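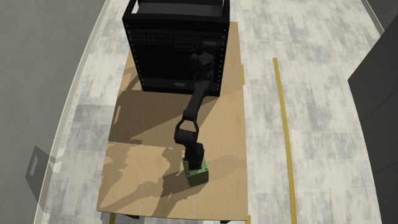 Can you grow a pawpaw tree in a small backyard?
A small yard is fine for pawpaws, as long as you have room for two trees. Most pawpaws won't set much fruit with their own pollen, so you want two different varieties, planted close enough for insects to visit both.

I have been waiting all winter to write this one! Pawpaws are my favorite fruit tree, and every year a few more of you in Ellwood write in to ask about them. If you've never tasted one, think of soft custard with banana and a bit of mango stirred in (my sister says melon, and we've stopped arguing). You almost never see them in stores because the ripe fruit bruises if you look at it wrong, so growing your own is the way to go.

Start with young trees in pots. Pawpaws have a long taproot and they hate having it disturbed, so slide the whole root ball out gently and don't tease it apart. Dig the hole a little wider than you think you need, mix in some compost, and water well. They like soil that drains but stays moist, and a slightly acid pH suits them fine.

Young trees burn easily. Give them shade for the first year or two – old window screen on stakes works great – and then let them have all the sun they can get. You'll get far more fruit that way. A thick mulch of leaves keeps the roots cool in July, when a dry week can set a small tree back badly.

The flowers are gorgeous, a deep maroon, and they hang upside down in spring before the leaves come out. Flies and beetles do the pollinating, and they aren't always in a hurry. Waltraud Ortner over in Plindlow does hers by hand with a little paintbrush, carrying pollen from one tree to the other, and last year she picked 87 fruits from a pair of trees that stand 20 feet apart. I'm trying it this spring!

Seedlings can take five to eight years to fruit, grafted trees more like three or four. Plant grafted ones if you're impatient like me.

Next time: scale on potted citrus, and what to do with all those lemons.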